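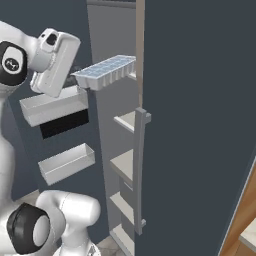 Bevport, 20 September 2019

Sourdough starter trial, week two. Jar B is still behind jar A on the same flour and the same water. Keabetswe thinks the Lyimo rye was milled coarser this time. I sieved a spoonful of each bag and could not tell them apart.

Fed both at opening, 30 g starter to 30 g flour and 30 g water. A doubled before lunch. B was up by a third and smelled of nail polish. Threw out most of B and refed from what was left. If it does the same on Monday I'll restart it from A.

Test loaf from A: dough went in at 1,189 g. Crumb tight near the base, fine at the top. Remo says underproofed, Heidrun says I handled it too much at shaping. Next one gets a longer bulk and the same shaping so we only change one thing.

Cold retard: the long one, 13 hours on the bottom shelf, had better color than the short one. Keep dough off the door bins, they warm up every time someone goes in for milk. The shelf thermometer reads higher than the probe again. Use the probe.

Flour left: one bag of white, 300 g of rye. Arturo is ordering from Trulcombe.

The January notes give salt by the spoon in two places. Need to redo those by weight before anyone else copies them.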